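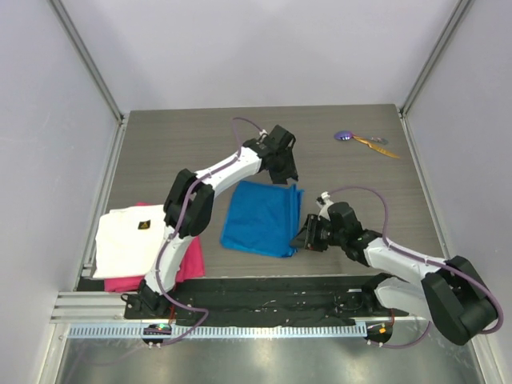 What did the laundry grant pay for this summer? It paid for folding, mostly. Washing clothes turned out to be the cheap and easy bit, and getting them flat, stacked and back to the right family is where the hours went.

Reports > Community Grants > Golleo Clothing Share > Progress

Golleo Clothing Share: progress report to the Grevum Fund
2020-09-22

Hello again from the folding end of things! I promised you a proper update after the July one (which was short, I know, we were up to our ears in donated sweaters).

We have sent out 228 bundles so far, and 192 of those went to families through the Gosteo school pantry. The other ones went out from our own front door. A bundle is still what it was in the application: tops, bottoms, something warm, all clean and folded so a parent can lift it out of the bag and put it straight in a drawer.

The biggest change is that we fold by fabric now. Woven stuff is a dream, you crease it once and it stays. Knits are another story. Pick up a knit top by one corner and the whole thing hangs in long folds and pulls into slanty wrinkles along the hem, and if you lay it down like that you'll be smoothing it for ages.
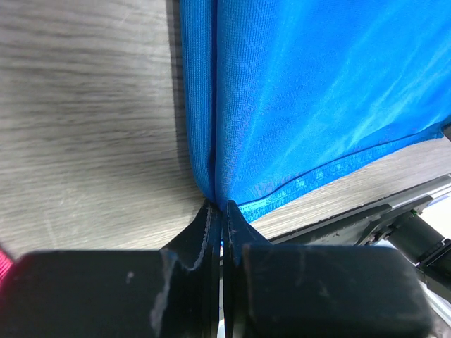

So the rule for knits is to get hold of two corners before you lift, lay the piece down, smooth from the middle out to the hem, and only then start folding. It sounds fussy written down! It takes no time once your hands know it, and our stacks have stopped leaning.

We also keep the stacks low. Light colors sit on top of the brights, and any label goes face up so we can read it without digging through the pile.

Money: we've spent less than planned on detergent and more on bags. The cheap bags split (my fault, I picked them), so I switched to the heavier ones from Jankauskaitė and moved the difference over from the detergent line. I hope that's okay, and I'll send the receipts with the next claim.

Still to do: 33 bundles are sorted but not folded, nearly all winter knits. We're short on kids' pants in the bigger sizes, and we need three more shelves before the coats start coming in. The shelves are already in the budget, I just haven't found ones that fit under the window.

Comments

gosteo_pantry: The folded bundles are so much easier to hand out. Any chance of a size on the outside of the bag?

knitpicker: Two corners, yes!! I do the same with my own sweaters.

bluedoor: I have a box of boys' pants, larger sizes. Where do I drop them off?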